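How to level a wobbly table (and keep it level)

Quick one today. Works for desks, workbenches, kitchen tables, anything with four legs and an attitude. 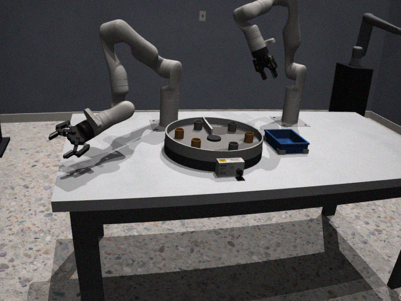

First thing, figure out if it's the table or the floor. Push down on each corner, one at a time. Note which two corners rock – they'll be diagonal from each other. Now turn the table a quarter turn and do it again. Same legs rocking? Table. Different legs? Floor. Write it on a bit of tape and stick it underneath, you will forget.

What you need
Level, 30 inches or longer if you have one
Screwdriver and a wrench
Pencil, masking tape
Thin shims, plastic or hardwood
Screw-in leveling feet if you want a permanent fix

Step 1. Tighten everything
Flip the table or crawl under. Snug up every bolt where the legs meet the top. Then the ones on the crossbars. Half of all wobbles end right there. Don't crank it, especially into particleboard, the threads strip and then you've got a second project. Already stripped? Wood glue and a couple of toothpicks in the hole, let it dry overnight, put the screw back in.

Step 2. Find the short leg
Table back on its feet, in the spot where it's going to live. Level across the long side, then the short side, then corner to corner. Slide a shim under the leg that's floating untill the rocking stops. Mark the shim with pencil where it meets the leg. That mark is your gap.

Step 3. Pick a fix
Small gap, floor problem – trim the shim with a utility knife and leave it. Felt pad on top of it if the floor scratches.
Small gap, table problem – glue a slice of shim to the bottom of the leg. Sand flush.
Bigger than that, or you move the table a lot – leveling feet. I used a Drolau set on my last two benches, fine so far. The Rilania ones have a wider base, better on soft floors but they look clunky on anything with skinny legs.

Step 4. Fitting the feet
Drill straight up into the center of each leg. Tape on the drill bit for depth. Tap the threaded insert in, screw the foot in all the way, repeat on all four. All four! Doing just one leg gives you a table that leans. Then stand it up and back out the low corners a half turn at a time, checking the level as you go. Lock nuts last.

Step 5. Check it loaded
Put the heavy stuff on it and test again. Carpet squishes, old floorboards dip. Give it 3 days and re-check.

Couple extra notes
Don't saw the long legs down. I've done it, you chase it around and end up with a coffee table.
Folded cardboard is fine for tonight. Flattens out in a week tho.
Metal frame tables sometimes have a twisted frame, no shim on teh planet fixes the twist. Loosen all the bolts, have somebody lean on the top, retighten while they're leaning.
Glass tops – take the glass off first, please.

Next up is squeaky drawers, probably in August.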